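**Sellosia 数据采集项目长期招募参与者**

我们想找一些愿意动手、也有点耐心的朋友，来帮忙教机器学做家务。说是教，做起来很朴素：您双手各握一只手持夹爪，像平时在家里那样擦台面、开水龙头、把瓶子摆回原处，每一遍动作都会录下来，成为学习系统的一条示范。做得慢没关系，做错了重来也没关系，我们更怕您太赶。

眼下在录的是卫浴这一组，厨房那组六月已经收尾，之后还会有卧室和玄关。每次到场录制3小时，中间有茶水和点心，累了随时说一声，坐下歇会儿再接着来。

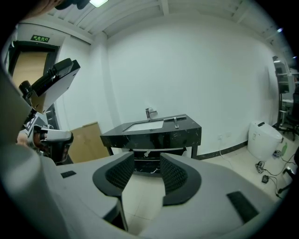 **没有接触过机器人，能报名吗？**

当然能，开工前有15分钟的练习，会有同事陪着您把夹爪的开合练顺手。

对参与者的要求不多：年满19岁，双手活动自如，能站着做些轻活，左撇子特别欢迎（我们这类示范一直偏少）。每次酬劳400元，当天结清，往返路费另算。录制内容只用于训练，签到时会请您读一份说明并签字，有不明白的地方尽管问，不用不好意思。

有意的朋友请给 Sellosia 招募组留言，写上称呼、方便的时段，以及平时惯用哪只手。我们会逐一回复，人多的时候可能慢些，请多包涵。

Sellosia 招募组
2018年9月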